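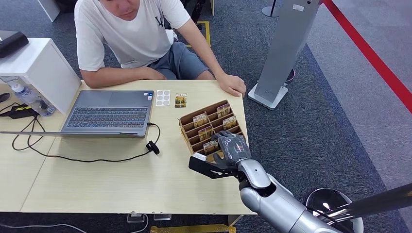

Kristaps Paulauskas
Robotics research engineer, Flitik Lab (corresponding author for Section 4)

4. Slot-conditioned card handling

Figure 3. Rack task, head view. Cards stand in the cardboard organizer, one card lies flat on the table. Operator seated opposite, arm in from the right.

4.1 Setup

The rack task asks the arm to take a named card out of a slotted organizer, or put one back in a named slot, with a person sitting across the table the whole time. Same table, same organizer for every run reported in this section (Figure 3). Cards are thin, printed, all in a similar colour range, and most of each face is hidden once it's standing in a slot. Earlier pick-and-place work mostly avoids this. Objects are apart, grasp points are fat, and a small lateral error costs nothing. In the rack a small lateral error puts the finger into the neighbouring card.

We didn't clear the table. Laptop, cables, water bottle all stay where the operator has them. Two reviewers of the February draft asked for a clean-table condition and we have added one, see 4.4, but the cluttered table is the main condition and all numbers are cluttered unless marked.

4.2 Slot-conditioned policy

The policy takes the head image, joint state and a slot token. No object detector in the loop. The slot token comes from a small network (Brasiveo in the tables) that predicts the slot axes of the organizer in table coordinates, then picks the slot matching the request. Organizer can be rotated freely between runs, so axes are re-estimated at the start of each one and again after any contact.

Training used 4,000 teleoperated demonstrations, labelled in Jaserura by the second author. Labels are three things only: target slot, moment of first contact, and whether a neighbouring card was disturbed. We tried richer labels early on. Agreement between annotators was poor on anything to do with finger angle so we dropped it.

Control runs at 30 Hz. When the fingertip is within 15 mm of the predicted slot plane the policy switches to the near-field head, a seperate set of weights with a shorter action horizon. The switch is one way. Once in near field the arm either finishes or retreats, it never goes back to free motion without clearing the organizer first. This single rule removed most of the oscillation we saw in the Aydoğan baseline (named for Yiğit Aydoğan, who wrote the first version of the controller).

4.3 Person at the table

The operator is told to carry on with their own work and to ignore the arm unless it's coming at them. Hands end up near the organizer fairly often. The policy has no explicit person model.
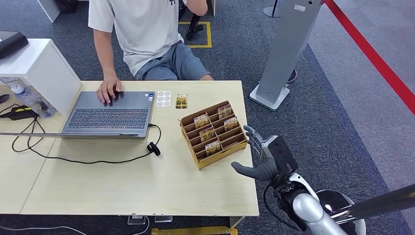 What it does have is a speed cap tied to the nearest moving region in the head image, computed with plain optical flow and nothing learned. Crude. A hand typing lowers the cap a little, a forearm sweeping across the table lowers it a lot. Operators preferred this to the fixed slow speed in interviews, although the interviews were short and informal and we don't want to lean on them.

One side effect we had not planned for: with the cap on, near-field entry is slower and cleaner, so part of the gain credited to the near-field head in our February draft belongs to the cap. The ablation is now run both ways. The near-field head still helps with the cap held constant, just by less than we first claimed.

4.4 Results and failures

Each condition was run for 80 trials, split evenly between removal and insertion. Removal is the easier half under every method. Insertion failures fall in two groups. In the first the card bows as its lower edge meets the front lip of the slot and the hand keeps pushing. In the second the slot token is off by one and a perfectly good insertion happens in the wrong place. We count both as failures, no partial credit.

The clean-table condition changed very little. Slot axes come out slightly steadier, cable occlusion goes away, and success rates stay inside the confidence intervals of the cluttered runs. Bent cards matter far more than clutter. A card with a curled corner reads as two thin edges, and the axis network will sometimes split one slot into two. Flattening the deck overnight under a book fixed it for us, which isn't a method, and the retrained axis network with curled cards in the training set is only partway tested. Those trials are left out of Table 2.

Behaviour after a retreat is covered in Section 5, along with the grip force logs.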